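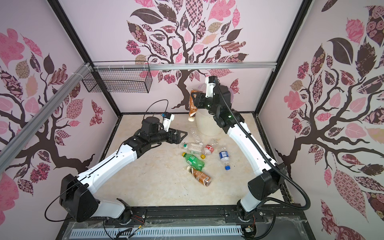

The Mivent project is the main build of the Ranent Robotics Club, and most of the questions we get at the start of the year are about it. Students in the project teach a pair of arms to clear plastic bottles off a work surface and put them in a bin. One arm can be holding a bottle upside down over the bin while the rest are still lying around between the two bases, and getting from there to a clear table is the whole job. This page covers joining, time, cost, and how the work is done. It is updated every September.

JOINING

Who can join?

Any enrolled student, in any major. About half of the people in the club are not in engineering. You don't need to take a class alongside it, and there is no academic credit for general membership. If you want credit, see "Can I get course credit?" further down.

Do I need to know how to program?

No. You will pick up some Python if you stay past the first month, but a lot of the work is driving the arms by hand, checking recordings, fixing cables, and writing things down. Tell us at the first meeting what you already know and what you would like to learn.

How do I sign up?

Come to the open meeting in September in the basement of Lazăr Hall. There is a sign-up sheet at the door. If you miss it, e-mail the club address and Svitlana Kushnir, our membership officer, will send you the form. We take new members in the spring too, but the training slots are more limited then.

Do I have to do the safety session?

Yes, before you touch anything that is plugged in. It takes one evening. It covers the power switch, where to keep your hands while an arm is moving, tying back hair and sleeves, and what to do if an arm hits the rail or the bin. If you did it last year you have to do it again.

THE WORK

What does a normal evening look like?

Doors open at 5:30 p.m. The first people in power up the workcell, check that both arms move freely, and make sure the bin has a bag in it. After that, members work in two-person shifts. One drives and the other keeps the log. You swap halfway through. We stop at 9 p.m. whether or not the run list is finished.

What is a "run"?

A run starts when the bottles are laid out and ends when the table is clear or the driver gives up. Each run is saved with the video from all of the cameras and the positions of the joints. The project had 2,210 saved runs at the end of last year. Failed runs are kept as well and marked as failed in the log.

Where do the bottles come from?

Members bring them in. We want a mix: clear ones, green ones, small ones, labels on, caps on. Crushed bottles are welcome and are harder to pick up than you would expect. Please empty and rinse everything before you bring it. No glass and no cans, which belong to a different task we have not started.

How should the layout be set before a run?

Drop the bottles loosely between the two arms and leave them where they land. Don't line them up and don't turn all the caps the same way. If a bottle rolls somewhere neither arm can reach, move it by hand before you press record. Once recording has started, hands stay out.

What do the wrist cameras see?

Mostly the fingers and whatever is between them. New drivers tend to watch the overhead view and forget about this one, and then close the gripper on air. Check the wrist view before you close. 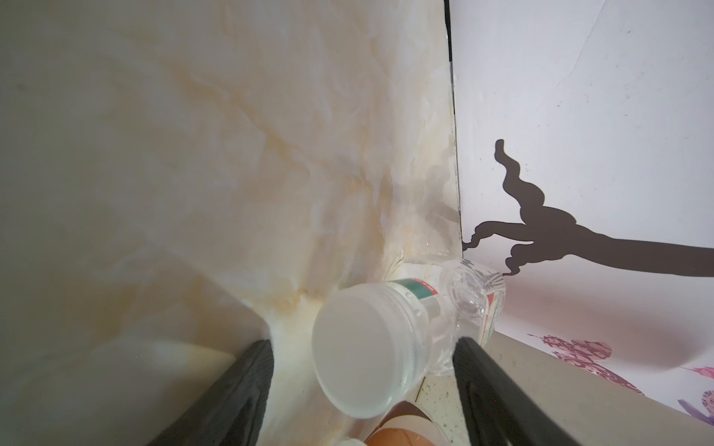

Wrist view: bottle between the fingers, cap end down.

Clear bottles are the difficult case because the marble pattern on the surface shows through them. The cap and the label are what you should look for first. With a crushed bottle there may be no good side to grip, and you just have to try one.

Which arm picks up which bottle?

The driver decides. The usual rule is that each arm takes what is on its own side, and that one arm waits while the other is over the bin. If both go in together they can bump, and a bump ends the run. Say out loud which arm you are moving so the person on the log can write it down.

What if a bottle is dropped?

If it lands on the table, pick it up again and carry on. That counts as a retry and goes in the log as one. If it bounces out of the cell or gets stuck behind the bin, end the run and mark it failed. Don't reach in for it until the arms are powered down.

When does the bin get emptied?

Between runs, if the bottles are close to the rim. A pile that stands too high will tip the next bottle back out. The bottles are reused, so take them out of the bag and put them back in circulation. Throw one away only if it has split or the label is hanging off.
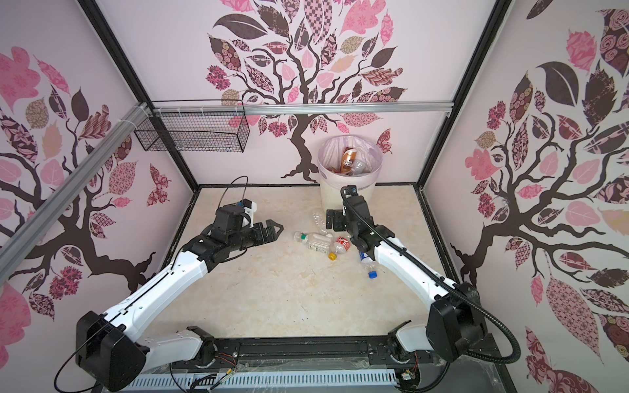

Can I change something in the workcell?

Ask first. Anything that moves a camera, a base, or the bin makes the new recordings different from the old ones, and we need to know when it happened. Changes go in the paper notebook with your initials. Tightening a loose tie on a cable is fine without asking. So is replacing the bag in the bin.

What software do we use?

Our own scripts for recording and playback, plus free tools for training. Everything is in the club repository and you get access after the safety session. The instructions in the "setup" folder are current. The ones in the "old" folder are not, and we have not gotten around to deleting them.

Does the robot do this by itself?

Sometimes. We train on the saved runs and then test what comes out. Upright, undamaged bottles were the first thing it handled well. Clear bottles lying on their sides took much longer, and crushed ones are still unreliable. Test results are posted on the sheet next to the door.

COMPETITION

Do you compete?

Yes, in the student division of the Pritano Challenge, in the spring. We send a team of six. The arms must clear a table with no one driving, and the organizers supply the bottles, so we don't know ahead of time which ones we will get.

How is the team picked?

By hours on the log and by which jobs need filling. We need people for the hardware, the training side, and the paperwork, and at least one of the six has to be a first-year member. Dalva Fagundes is team captain this year and makes the final list after winter break.

TIME, MONEY, AND CREDIT

How much time does it take?

One shift a week is the minimum if you want to stay on the Mivent project. Competition team members put in a good deal more in the month before the event. If exams are coming, tell us and we will take you off the schedule. Please don't just stop showing up.

What does it cost?

Membership is free. If you go to Pritano, the club pays the entry fee and can cover up to $500 of the team's travel. The rest is split among the people who go.

Can I get course credit?

Possibly, as an independent study. You need a faculty supervisor and a one-page proposal, and you have to find the supervisor yourself. Svitlana has copies of proposals that were approved in past years and will share them if you ask.

Can I visit without joining?

Yes. Come after 6 p.m., when a shift is already running, and stay behind the tape. Visitors can't drive the arms. Groups and school classes should write at least two weeks ahead.

I have a question that isn't on this page.

E-mail the club address or ask whoever is on shift. Questions about the competition should go to Dalva.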